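Recording Demonstrations for the Bag Packing Task

Applies to: two-arm tabletop stations, Plakelport site
Last revised: Thursday, April 20, 2023

Purpose

This page explains how operators record demonstrations for the bag packing task. The recordings are used to train the Wikness policy, which learns to handle an open paper bag and to place small household items into it. Operators should read the page in full before their first session and keep it open at the station after that.

The task is divided into three parts: steadying the bag by its handle or rim, picking an item from the table or from the bin, and releasing the item inside the bag. An episode may contain one of these parts or all of them. The episode type is chosen in the Prindetti recording panel before the arms are enabled.

Before you begin

Complete the station checklist. Both arms must reach their home positions without a warning, and all camera views must be live in the panel. Check that the cable on each arm moves freely through a full turn of the wrist. A cable that catches on a shoulder block must be rerouted before any recording is made.

Wipe the tabletop and remove personal items. Drinks are kept outside the enclosure at all times.

Setting the table

1. Stand the paper bag near the center of the table and open it fully. Creases in the sides are acceptable. A bag with a torn rim or a loose handle must be replaced.

2. Place the bin of fabric items at the back left corner. Rearrange the contents by hand between episodes so that the same item is not always on top.

3. Place the cup of straws behind the bag. It serves as an obstacle in this task and is not to be packed. An episode in which the cup falls over is marked as failed, even when the item reaches the bag.

4. Add the loose items listed on the layout card for the episode. Cards are drawn from the Katayama layout set, which holds 193 arrangements. Do not repeat a card within one session.

Positions on the card are approximate. Small differences from one episode to the next are wanted, and operators should not measure or mark the tabletop.

Recording an episode

1. Enable the arms and wait for the ready tone. Recording starts with the first movement of either leader handle.

2. Bring one gripper to the bag from the side, with the fingers open. Keep the approach slow over the last few inches. The bag is light and will slide if a finger touches the rim at speed.

3. For handle episodes, guide the open fingers so that the twisted paper handle passes through the gap between them. Use the wrist view to judge this. The overhead view does not show depth well enough, and operators who rely on it tend to close the fingers too early. Pause for one second with the handle between the fingers, then close.

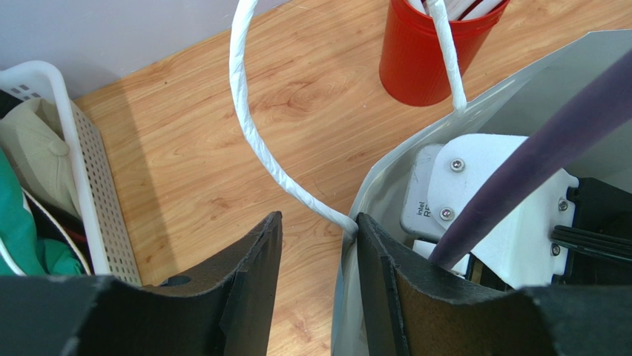
4. With the free arm, pick the item named on the card. If the first grasp misses, open the gripper, back away and try again within the same episode. Recoveries of this kind are useful to the policy and should not be deleted. After three missed grasps, stop and mark the episode as failed.

5. Carry the item above the rim of the bag, lower it until the fingertips are just inside the opening, and release. Items must not be dropped from a height.

6. Return both arms to a resting position clear of the bag. Recording ends when the arms have been still for two seconds.

Keeping both arms in view

The fixed camera supplies the only view that covers the whole workspace, and the policy depends on it to learn how the two arms share the space over the bag. Before closing either gripper, confirm that both grippers and the bag opening are visible in this view. At the start of a rim episode, one gripper should wait just beside the rim, open and level, while the other stays on the far side of the bag.

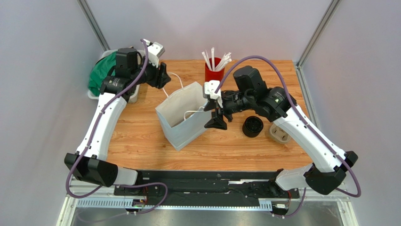

The arms should not cross at any time. If an item lies on the right side of the table, it is picked with the right arm, and items in the bin at the back left are picked with the left. Where a card calls for an item to be passed from one gripper to the other, the exchange takes place above the front edge of the bag, and the receiving gripper must close before the other opens.

Labeling and review

Each episode receives one of three labels: success, recovered or failed. Enter the label at once, while the result can still be checked on the table. A short note is required for failed episodes. "Handle slipped" or "item outside bag" is sufficient.

The first training round used 471 episodes, and the current round calls for 535. Reviewers play back every failed episode and a sample of the others. Episodes with a frozen camera view are removed, whatever their label.

Replacing the bag

Paper bags soften with handling, and the handles loosen where they are glued. Replace the bag after 100 episodes or at the first sign of tearing, whichever comes first. Enter the change in the panel under Materials – the entry is attached to every later episode until the next change.

Ending the session

Send both arms home, disable them, and wait for the motor indicators to go out before reaching into the enclosure. Leave the fabric bin at the station. Upload the session from the panel and remain until the transfer is confirmed. Faults in the arms or cameras are reported through the Plakelport service form on the same day.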